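« Un torchon, c'est l'enfer » : Igor Vávra et les machines qui ne font toujours pas la vaisselle

Igor Vávra reçoit dans la cuisine de Nunda, la petite société de Pamville où il apprend à des bras mécaniques à ranger des casseroles. L'évier déborde de tasses. Il suit mon regard. « Oui, je sais. On me le dit à chaque visite. »

Il est neuf heures du matin et il en est à son deuxième café, préparé à la main. Avant Nunda, il a passé plusieurs années chez Jemal, dans un entrepôt où des machines déplaçaient des bacs d'un point à un autre. « Elles s'en tiraient très bien. Un bac ressemble à un bac. Chez les gens, j'ai vu des beurriers en forme de vache. »

Sa définition du métier tient sur un coin de nappe : prendre une chose, la poser ailleurs, ne rien casser entre les deux. La première partie lui paraît presque acquise, du moins les bons jours. La deuxième dépend de ce qui traîne déjà à l'endroit prévu. Quant à la troisième, il préfère parler de la simulation, où la vaisselle ne coûte rien.

C'est là que travaille l'essentiel de son équipe. Au printemps, le programme a tenté 1735 fois de saisir divers récipients sur des plans de travail virtuels. On change les objets, on les déplace, on recommence pendant la nuit. « En mai, nous en étions à 600 réussites. J'étais ravi. Ma mère m'a demandé ce qu'étaient devenues les autres casseroles. »

Il tourne vers moi l'écran de son ordinateur, un peu comme on montre ses photos de vacances. Marbre veiné, pot doré à manche noir, deux spatules, et une statue sombre en pleine course. Je lui demande qui court ainsi dans sa cuisine. « Quelqu'un qui a vu la facture du marbre. Plus sérieusement, on met ce genre de choses parce que les gens en ont. Un programme qui ne connaît que des casseroles finit par prendre tout pour une casserole. »
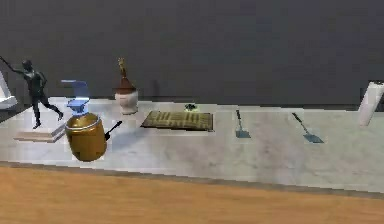 Et dans une vraie cuisine ?

« Dans une vraie cuisine, il y a du gras. » Vávra laisse passer un silence, le temps que j'imagine. Un manche glisse, un couvercle colle, quelqu'un a laissé une cuillère dans le fond. L'atelier possède un banc d'essai équipé d'un bras acheté à Zerkent, qui met 20 minutes à débarrasser une table dressée pour deux personnes. Un adolescent de mauvaise volonté fait mieux, concède-t-il, « mais il faut négocier ».

Le pire reste le linge. Une casserole garde sa forme quand on la soulève, un torchon en prend une nouvelle à chaque essai. « Un torchon, c'est l'enfer. Je ne veux plus qu'on m'en parle avant l'année prochaine. »

En atelier ou en magasin, il se montre plus confiant : trier des pièces, regarnir un rayon bien droit, tout cela lui semble à portée. Pour le foyer, il refuse de donner une date et se méfie de ceux qui en donnent une. « On me demande toujours quand le robot fera la cuisine. Je voudrais déjà qu'il sache reposer le couvercle. »

Avant de partir, je propose de laver ma tasse. Il me désigne l'évier, où il reste un peu de place sur la gauche.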